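27 January 2021

Couldn't sleep past five, so I made the coffee too strong and sat in the kitchen with the big Stullgate box again. I have been promising myself since Christmas that I would get through the whole thing before the end of the month, and it's Wednesday, and the month is nearly gone, and I'm maybe halfway. But it was a good morning for it. Sleet against the window, heat clanking, nowhere to be until the dentist at two (canceled, as of ten o'clock, so nowhere to be at all!).

The box is all my great-grandmother's stuff from the years she ran the boarding house in Stullgate. I knew about the recipe cards and the two ledgers. I did not know about the letters, which were down flat at the bottom under a piece of wallpaper, the brown kind with little urns on it. She lined everything with wallpaper. Drawers, shelves, hatboxes, and I bet if I pulled up the carpet in that house there'd be urns under there too.

So the ledger I'm on is 1938. She wrote small and leaned hard to the left, and she used the same abbreviations for everything, so "pd" is paid and "ow" is owes and "gd" is either good or gone depending on the week. I spent a whole evening last week thinking a boarder had been "good" when he'd skipped out on her in July without paying. Now I read the money column first and work backward.

Things I found today, so I don't lose them:

She charged extra for a bath on any day but Saturday. She charged extra for a lamp after ten. There was a man in the back room who paid partly in eggs, and she wrote the eggs down right in the column with the money, which makes the adding up pretty creative. She bought a stove, a big one, a Zenard, on payments, and there's a line for it every single month with a check mark beside it so heavy it dents the page behind. You can run your finger over the back and feel every check. I did that for longer than I'd like to admit.

And the house number was 943! I always had it in my head as 934, and I think my mother did too, and I'm pretty sure that's why the two of us drove up and down that road that summer, arguing about which empty lot it was. It was the other one. The one with the lilacs. I had to get up and walk around the kitchen after that. 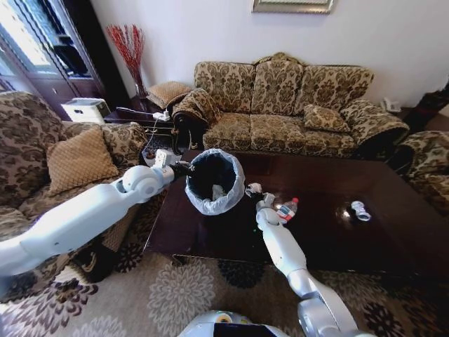
My great-grandmother's rules for the house are on a card tacked inside the ledger cover, and I copied them out in full because the ink is going. No boots past the mat. No cooking in rooms. No callers after supper, and I'd love to know what had to happen before she felt the need to add "OR BEFORE" in capitals. Then it gets into trash, and boy did she have views on trash. Every boarder carried their own down, every morning, and bottles were to be kept apart and set on the back step, rinsed. She'd have had something to say about a coffee table with a red-capped water bottle held up above it and a crumpled white bit of something still lying there, and a plastic bag in the wastebasket would have struck her as the wildest extravagance, throwing away a perfectly good bag just to throw away the trash inside it. She burned paper in the stove and fed the peelings to somebody's pig. The bottles she sold back, and yes, that's in the ledger too, pennies at a time, with a little "b" next to each one.

I had oatmeal at eleven and called it lunch.

After that I got onto the letters, which I'd been saving. They're from Cukard, mostly, where her sister had gone to live, and the sister was a much better gossip than bookkeeper. I only have the one side of it, so it's like sitting next to somebody on the phone. "No I do not think it was the minister." What was the minister! What did he do, or not do! I went through the whole stack looking for the letter before it and it isn't there. I have a feeling my great-grandmother burned that one in the Zenard along with the paper trash, and good for her, I guess, but I'm suffering over it.

There's a lot about weather and a lot about feet. Both of them had bad feet. (I have the feet too. Thanks, ladies.) There's a whole page about a coat that the sister wanted back and then didn't want back and then wanted dyed. And there's a long stretch about a dog named Gilbert, who I'd heard of all my life as a sort of family hero, the dog who went for help when the creek came up. Well. In the letters Gilbert is a thief. Gilbert got into the smokehouse. Gilbert ate the better part of a ham belonging to the people next door and had to be kept shut in the washroom until they'd calmed down. The creek is mentioned one time, and all it says is "Gilbert was found on the far side, very wet, and would not come when called." So I don't know. I think somebody may have fixed up that story a good bit between then and when it got to me. I'm not telling my cousins until I've had some fun with it.

Around then I ran out of the good pencils. I've been doing the copying by hand in a notebook first and typing it up later, and I know that's twice the work, I've been told it's twice the work. But when I type straight from the page I skip lines. By hand I have to slow down to her speed. My goal for the typed version is 1000 words a night and I'm nowhere near it, and last night I did zero and watched a show about cakes.

One worry, and I'm putting it here so I quit chewing on it in bed. The spine of the second ledger is coming apart. Not the pages, the pages are fine, they made paper like iron, but the cloth strip down the back is lifting and there's a reddish powder that gets on everything. It's on my sweater right now. I looked up what to do and got about nine different answers, half of them in capital letters. Tape is apparently the worst thing a human being can do. One person said to tie it up with flat cotton ribbon and leave it alone, and that sounds like something I can manage, so I dug through the sewing drawer and found some bias tape in a horrible peach color. It looks like a present for somebody's aunt. It'll hold until I find out what a real repair costs, which I'm scared to ask.

Also I need to decide about the photos. There are only a few, and the best one is of the front porch with everybody lined up on the steps squinting, and nothing written on the back. Nothing! A woman who wrote down every egg! My guess is that the tall one on the end is the man from the back room, but that's only because he looks like someone who would have eggs. I'd like to send it around to the family and see if anyone recognizes a chin. The trouble is that once I send it they'll want to know what else I've got, and then there'll be opinions, and then one of them will want the recipe cards.

I am not giving up the recipe cards.

Speaking of, I tried the molasses cookies off the card this afternoon. The card gives no oven heat at all, it just says "quick oven," and no time either, it says "till right." I went with 375 and stood there staring through the glass. The first pan came out like roof shingles. The second pan I pulled early and they were wonderful, dark and soft in the middle with that almost burnt edge, and I ate four of them standing up. I wrote 375 on a sticky note and stuck it to the card, then took it off again because of what I'd just read about glue, and put it in an envelope with the card instead. Look at me, learning.

It got dark early and the sleet turned over to real snow around supper. I had soup. I read the last few pages of December out loud to myself, just the entries, in what I imagine was her voice, kind of flat and quick. On the very last line she adds up the whole year. There's no comment, just a double line drawn with a ruler and the total. I checked it on the calculator and she was off by three cents, and I'm almost sure it's because of the eggs.

Tomorrow: find out about the spine. Buy pencils. Start the second ledger if it'll open flat without shedding all over me. Look at an old map and see if the lilac lot really lines up with 943. Reschedule the dentist.

Feet are freezing. Going up.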